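Collstead work table — the plain grey one, reviewed

Vilja Juntunen, 09/05/2020

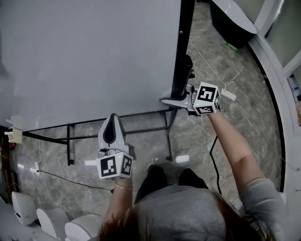 Filed under: Desks & Tables

I put off buying a proper table for ages and did everything on the kitchen bench, so take my enthusiasm with a grain of salt. The Collstead is the big light grey one with the black metal frame. I got it for $141 plus delivery, and it's been set up on the marble-look floor ever since.

First, the top. It's flat, it's plain and there's heaps of it. The colour is a pale, slightly cool grey that goes with pretty much anything, and I like it far more than I did on the website (where it looked almost lilac!). Tea rings come off with a damp cloth. Texta does not, or not all of it, so put newspaper down if you've got kids drawing.

Underneath you get black legs on little feet, with crossbars running between them. The crossbars are my favourite bit and also my main grumble. They stiffen the whole thing up beautifully — I can lean my full weight on the front edge and it barely moves — but I keep knocking my shins on them when I pull a stool in. My sister has the Farnik, which has nothing underneath at all, and hers wobbles every time somebody rubs out a pencil line. I'll keep the bruises.

Assembly took me 19 minutes on my own, with the top face down on an old doona. The instructions are four drawings and no words. My only trouble was the black rail down the side: it has a small screw hole near one end, and I went through the whole packet twice looking for something to go in it. Still no idea. The rail feels solid regardless.

What I'd change is the cable situation. There's no tray, no clip, nothing, so whatever you plug in ends up on the floor. I've got white leads going one way, black ones going another and a power adapter lying out in the open, and vacuuming around it is a pain. The dearer Trarnard comes with a tray for that, and if you're running a lot of gear I'd look at it first.

For sewing, wrapping, sorting or just spreading your stuff out, though, I'm very happy with mine. Four stars, and I'd buy it again in October when the spare room gets painted.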